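Barka: surface and fingertip masks for wrist-camera recordings

Version 7, released 5 July 2022

Barka is a small toolkit and a set of labelled recordings for one narrow job: working out which pixels in a wrist-camera picture belong to the gripper, which belong to the work surface, and which are spoiled by glare. The masks it produces are meant to be passed on to a pose tracker or a policy. It does not plan motions and it does not drive any hardware.

Barka was written at Sisent for our own use with the Oketti controller. It runs without Oketti. If you only want the masks, you need the core package and a folder of recordings.

Contents of the release

barka/core — reading recordings, undistortion, mask generation
barka/track — the feature tracker that uses the masks
barka/width — finger opening estimate
barka/view — a desktop viewer for checking masks by eye
data/train — recordings used to fit the mask model
data/check — recordings held back for measuring it
configs — one file per finger design and camera mount
tools — conversion, trimming and export scripts

Why we wrote it

Our first tracker took corner features from the whole picture. It worked well over cluttered benches and badly over bare tables. Two things went wrong again and again. The tracker picked up strong corners on the fingers, which move with the camera, and decided that the tool was standing still. It also picked up the edges of bright reflections, which slide across a varnished top as the camera moves, and decided that the tool was drifting sideways.

Masking the fingers with a fixed polygon helped with the first problem until the fingers opened or closed. Raising the feature threshold helped with the second, but it threw away the weak texture that a bare table does have. Wood grain is low in contrast and runs mostly one way, so there is little to spare.

Barka therefore treats the picture as three classes (gripper, usable surface, glare) plus an "other" class for everything else. The tracker draws its features from usable surface and other. The width estimate uses gripper only.
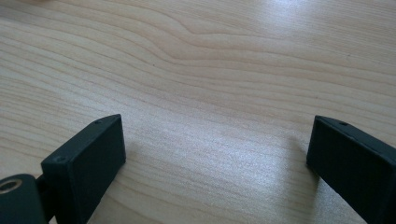
Dark fingers over pale wood are the easy case for the gripper class. The tips stand out sharply and the screw holes are small enough to be absorbed into the mask. The glare class is harder on the same material. A reflection that has fully washed out the grain is simple to find from brightness alone, but a softer one lying between the fingers still has speckle in it, and the speckle looks like texture to a corner detector. The model uses the local direction of the grain as well as brightness to tell them apart. You can turn this off with grain_direction: false, which makes the step quicker and noticeably worse on varnished tops.

Grain that bends or ripples is useful. Straight grain gives the tracker good information across the lines and very little along them, so position along the grain tends to creep. Where there is a curve in the pattern, the tracker can hold on to it. The viewer has an overlay called "constraint" that colours each patch by how well it fixes motion in both directions. It is worth looking at before you choose a table.

Installing

You need Python 3.8 or later. A graphics card is not required for mask generation, but training without one is slow.

Create a clean environment, then from the top folder run:

pip install -e .

To include the viewer:

pip install -e .[view]

Check the installation with:

barka selftest

The self-test reads a short recording, writes masks to a temporary folder and compares them with stored ones. A small difference at mask borders is normal between machines and is allowed for. Any other difference is reported as a failure.

Basic use

Generate masks for a folder:

barka mask --in my_recordings --out my_masks --config configs/block_tip.yaml

Open the result:

barka view my_recordings my_masks

Run the tracker on it:

barka track --in my_recordings --masks my_masks --out tracks

Recordings are expected as one folder each, with a numbered picture sequence, a times.csv and a camera.yaml. If yours are video files, tools/unpack.py will split them up. It keeps the original timing and refuses to guess it when the timing is missing.

Settings that matter

finger_prior
Path to a rough outline of the fingers in the fully open position. The model works without it, but the mask is steadier with it. Draw it in the viewer and save.

glare_grow
How far to widen each glare region, as a share of picture width. The default is cautious. If the tracker is short of features, lower this first.

min_features
The tracker reports a lost state when it has fewer usable features than this. The default is 200. We do not advise going lower on wood, although printed cloth and cork will tolerate it.

shadow_as_surface
On by default. Shadows cast by the fingers fall on the table but move with the tool, so their borders can mislead the tracker in the same way as reflections. With faint, soft shadows we found it better to keep the pixels. With a hard lamp close to the bench, turn this off and the shadow border will be masked.

mount_parts
Whether the finger mounts and other fittings at the edge of the picture count as gripper. Leave this on. Metal inserts in the mounts catch the light and make very attractive corners.

About the data

There are 358 recordings in the release. Each was made by a person moving a hand-held gripper over or near a work surface. Many show ordinary picking and placing. Others are plain sweeps over a bare top with nothing in the fingers, and these turned out to be the most useful for testing the tracker.

From the recordings we chose 3,000 pictures and labelled them by hand. They were picked to cover different finger openings, viewing angles and lighting, so they are not a fair sample of normal use. Difficult reflections are more common in the labelled pictures than they would be in a working day.

The split between train and check is made by surface. A tabletop that appears in one does not appear in the other. Earlier versions split by recording, and the scores were flattering because the model had already met the same pieces of wood. Scores from before the March release should not be compared with later ones.

Labelling rules

Gripper covers the fingers, their mounts, screws and any insert that is fixed to them. Holes in the fingers are labelled gripper even where they look black.

Glare covers any part of the surface where the labeller could not follow the pattern underneath. If the pattern could be followed faintly, it is surface. This was the rule people disagreed on most. Where two labellers differed, the region was marked "unsure" and is left out of both training and scoring.

Held objects are labelled other. So are hands, cables and anything beyond the edge of the table.

Highlights along a finger edge are gripper, even when they are as bright as the table behind. Expect the model to nibble at these edges on light surfaces.

Known problems

Pale fingers on a pale table. The model was trained mostly on dark fingers. If yours are white or natural filament, supply a finger_prior and expect to fit the model again on your own pictures.

Glass and mirror tops. Not supported. The reflection of the gripper is labelled gripper about as often as it is missed, and neither answer is what you want.

Very low camera angles. When the surface stretches away steeply, the far part is blurred and the grain direction step becomes unreliable. The tracker gives less weight to distant features for this reason, but it does not drop them.

Changing exposure. Automatic exposure makes the glare region grow and shrink from one picture to the next. Lock exposure if your camera allows it. If it does not, set smooth_glare: true, which holds the region steady over a short window at the cost of some lag.

Width estimate near closed. Once the tips overlap in the picture, the estimate is clamped to zero. It will not tell you that the fingers are pressing on something thin.

Using Barka with Oketti

The adapter lives in tools/oketti_bridge. It publishes masks and the tracker state on two channels and listens for the camera stream. Start it after the controller. If it is started first it will wait, but the log fills up with connection messages.

Oketti treats a lost state as a request to stop. Do not change this in the bridge. If you are getting too many stops, check the masks in the viewer and then look at min_features and glare_grow.

The older Shimada adapter has been removed. Its message format had no room for the glare class, and keeping both going meant testing everything twice. The last version that supports it is tagged shimada-final.

Changes in this version

Grain direction is now worked out after undistortion, which fixes bent masks near the corners of wide lenses.
The viewer remembers the last overlay used.
mount_parts is on by default.
barka track now writes the reason for each lost state — too few features, poor constraint or missing pictures.
Fixed a crash when a recording had no glare in it at all.

Reporting a fault

Please include the config file, the output of barka selftest and a short stretch of the recording, including the part before the fault appears. A single mask is rarely enough for us to find the cause. Trim the recording with tools/trim.py, which keeps the camera file and timing together.

Licence

The code is under the MIT licence. The recordings and labels are under CC BY 4.0; please credit "Barka, Sisent". The licence files are in the top folder and in data.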